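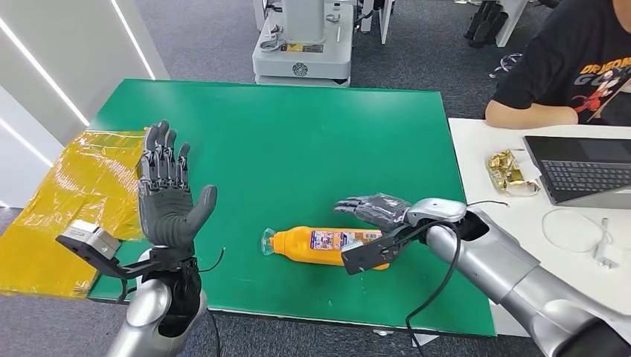
Two robotic hands over the green table, with a plastic bottle on its side.

Progress report: Caron battery disconnect and fuse holder
Prepared by Sihan Tang, Mornau, for the Bolska small manufacturers fund
Dec 17, 2019

Work this period went into the fuse holder and its terminals. The disconnect switch is finished apart from the label artwork, which is with the printer.

The first holders ran too hot at the studs. At 70 amperes the positive stud reached its limit well before the end of the test. We traced this to the plating on the washer, which was thicker than the drawing allows and did not seat flat. Nurkska has supplied a new lot of washers to the correct thickness. We rebuilt 12 holders with them and repeated the test. All 12 stayed under the limit.

The cover is still a problem. It snaps on well when new, but the latch loosens after repeated opening. Our target is 500 cycles and three of the samples failed before that. We have changed the latch radius and asked for a revised mold insert. The quote came in higher than planned, and the difference has been taken from the travel line. No extra money is requested.

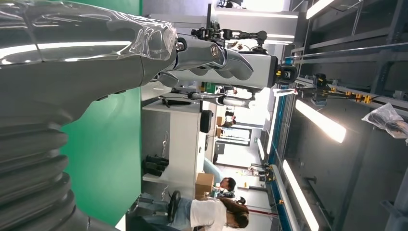
Vibration testing has not started. The lab moved our slot to February after its shaker table went out for repair. We will use the wait to finish the cable strain relief, which was due in the next period anyway. If the February slot holds, the end date of the project does not change.

Spending to date is in line with the budget except for the mold insert noted above. Copper bar for the bus link was bought early, in one order, to avoid a price increase.

Work for next period:
Receive the revised insert and mold 50 covers
Repeat the latch test on the new covers
Run vibration on the complete assembly
Send samples to the two boat builders who asked for them
Update the installation sheet with the new stud torque

The signed test records for the stud temperature work are attached. The latch results will follow with the next report.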